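Subject: Re: [dodlow-kitchen] Plastic bowls, keep or toss?

I'm firmly on team keep, and I have opinions!

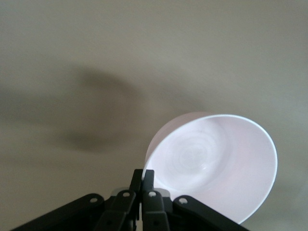 We cleared out our bowl cupboard in March and I had every intention of sending the plastic ones off to the Drerlow share shelf. Then I used one for pancake batter that same morning and changed my mind on the spot. They weigh next to nothing, they stack, and the kids can carry their own popcorn to the couch without me hovering (bliss).

> On the list at 4 pm, Bezerra Street kitchen wrote:
>
> We've got a pile of plain white plastic bowls that have gone a bit off-colour. Is there any point keeping them? We've only got one shelf, 90 cm wide, and the ceramic ones take up most of it.

A bit off-colour wouldn't bother me at all. I soak mine in warm water with a good spoonful of bicarb, then leave them on the rack by the window. Tomato sauce is the real villain, so anything with tomato goes in ceramic at our place now.

For your shelf, try nesting the plastic ones inside your biggest ceramic bowl. I fit 3 in mine and it freed up enough room for the colander, which had been living on top of the fridge for ages!

If you do end up with spares, they're terrific for sorting buttons, soaking beans or holding peelings while you cook. I'd happily take a couple off your hands too, my favourite one went to a picnic and never came home.

Cheers from the Plolari end of the street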